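Chapter 6
Keeping Old Games Playable: Save Data and the Battery Inside the Cartridge

Pick up a role-playing cartridge from the early days of home consoles and give it a gentle shake. Nothing rattles, nothing hums, and yet there may be a tiny power plant in there that has been working night and day since the game left the factory! In this chapter we open up one of the loveliest small ideas in game hardware, the battery-backed save, and find out how it works, how it fails, and how you can rescue the data before it does.

Before saves, players wrote down passwords. A long one could fill a whole line of a notebook, and one wrong letter sent you back to the title screen. Passwords cost the maker almost nothing, but they could only hold so much. As game worlds grew (more towns, more items, more party members to name after your pets), designers wanted real memory that the player could write to.

The answer was a small chip of static RAM. Static RAM is quick and simple to use, with one catch: it forgets everything when the power goes away. So the board got a coin cell too, and a little circuit to switch between console power and battery power. While you play, the console feeds the chip. When you turn it off, the coin cell takes over and supplies just enough current to hold the data in place.

Our running case in this chapter is the Weltier board, a teaching cartridge built for the repair course at Skevstead. It holds a save chip, a coin cell, and the switching circuit, all laid out with plenty of space so that every trace can be followed by eye. You will meet it again in Chapter 7, where we add a clock.
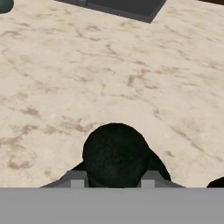
What You Will Learn

By the end of this chapter you should be able to:

Explain why static RAM needs a constant supply, and trace the path of that supply on the Weltier board.

Read a coin cell's voltage and decide whether it should be replaced.

Back up a save file with the Fahy reader and write it back to the cartridge.

Swap a soldered cell for a new one, with the correct polarity.

Words to Know

Static RAM, volatile, coin cell, standby current, polarity, save dump.

6.1 A Shelf Full of Sleeping Saves

The Stedlow collection is a lending library of cartridges, 800 in all, and 600 of them have a battery inside. When its members tested every one of those batteries, 69 had dropped too low to hold a save. The games themselves still ran beautifully. You could start a new quest, play all evening, save at the inn, and find an empty file the next morning.

Why do some cells last so much longer than others? Part of the answer is the chip, and part is the way the cartridge has been stored. We will start with the chip, and with a number called standby current.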